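Hatell Drag Mitts, Pair

I swam with the cheap foam paddles for years before I tried a pair of these, and my forearms have never quite forgiven me for the wait. The Hatell is a fingerless neoprene mitt with webbing between the fingers, and it makes the water feel thick. You slip it on, do an easy 100 and by the last turn you know exactly where your catch is slipping. I sell four kinds of resistance glove in this shop and this is the one that lives in my own mesh bag.

A word on sizing, as that's where most of my returns come from. Measure across your knuckles with the thumb tucked out of the way. Small fits most teens, medium fits most women and quite a few men, and large is properly large. If you're between two sizes go down! The neoprene gives a little over the first few swims, and a loose mitt fills with water and flaps on the recovery — annoying for you and worse for whoever's sharing your lane.

I started out with them on pull sets only. These days I wear them for 16 lengths in the middle of a session, take them off, and swim the same again bare-handed. My hands feel enormous for the first few strokes (I love that part). If your shoulders are cranky, start shorter than you think you need to and leave them off for butterfly altogether. I didn't, one November, and spent a couple of weeks doing nothing but kick.

The wrist strap is a plain hook-and-loop one and it's a big improvement on the old Hatell strap, which used to let go on push-off. The Bemska mitts have a wider cuff, if that's what you like, but they run warm in a heated pool and I find the webbing too stiff for anything other than water aerobics. I keep those in stock for the aqua class people at Plondivport, who swear by them.

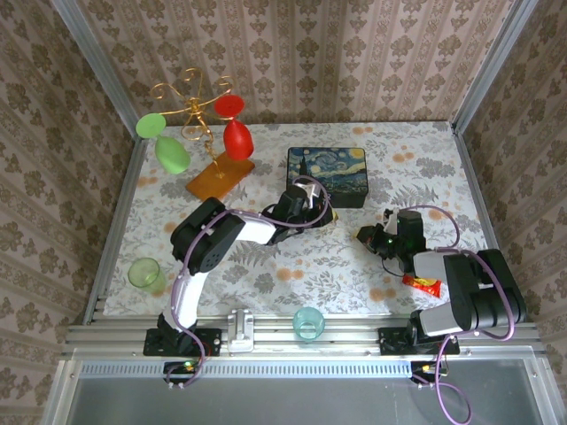 Hartono wrote in to say that the mediums were snug for the first week and then just right, and that masters practice starts at 6 a.m. so anything fiddly gets left in the locker, but these go on fine with cold fingers. The one complaint was the color fading at the fingertips, and I'd agree with that. Mine have gone from navy to a sort of dishwater blue and they still work the same.

Rinse them in tap water after every swim and hang them up by the strap. Don't put them in the dryer and don't leave them balled up in the trunk of your car.

Sold as a pair, left and right
Sizes: small, medium, large
Colors: navy, black
Price: $36
Shipping: leaves the shop within 2 working days
Returns: unworn, with the tag still on

Spare straps are listed separately under Hatell parts.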